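Sorting out the bedroom, one blanket at a time

I have been putting off the bedroom since April. The kitchen got its turn, the hall cupboard got its turn (two bin bags, and I still can't find the good torch), but the bedroom is where everything goes when we don't know where else to put it, and so I kept shutting the door and making tea instead. Well, the tea has been drunk and the door is open, and I thought I'd write it down as I went, the way I used to when this blog was mostly about curtains.

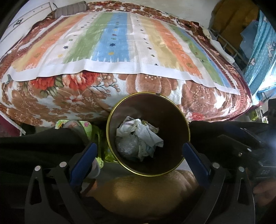 Posted by Adjoa Tetteh on 28 September 2026 in Home and Muddle

I always begin with the bed. My mother did, and her reasoning was that once the bed is straight you have somewhere to put everything else down. The big flowery blanket goes on first, the brown and cream one with the rusty red in it, and then the striped sheet over the top. I did wonder about the two together! Flowers that size and stripes in orange and green and blue ought to quarrel dreadfully, but I've grown so fond of them that anything plainer looks a bit sad to me now. The sheet was from a little shop called Lashari, 17 pounds in the sale, and it has washed beautifully — the colours were always a little soft at the edges, so it would be hard to tell if they'd faded anyway.

The grey pillow stays at the head end. I have tried it in the sitting room and it came back.

Then there's the rack. I'd love to tell you it is only for drying, but it gathers things, and so does the wall beside it, where the yellow has been hanging long enough that I've started to think of it as decoration. The blue cloth with the cartoon animals and the white dots is staying whatever anybody says. It cheers up that end of the room no end, and on a grey morning I'm glad of it.

After the big things come the small ones, and this is where I slow down terribly. 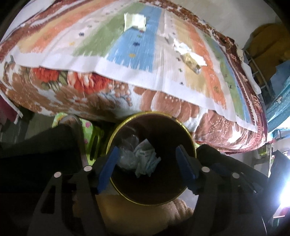 I find it helps to take one container at a time and not look at the rest. The dark one with the gold rim is the sort of thing that swallows bits of packaging, a plastic bag here and a folded paper packet there, and I never remember putting any of it in. My rule is that paper gets read before it goes anywhere, after the year I threw out the guarantee for the Tamberg kettle and had to pay 56 pounds for a new one.

I still have the floor to do, and the top of the wardrobe, which I'm saving for a day when I have company and biscuits. If any of you have a good way of storing spare blankets without squashing them flat, do leave me a note underneath. I've been looking at the Collska boxes but they seem dear for what they are.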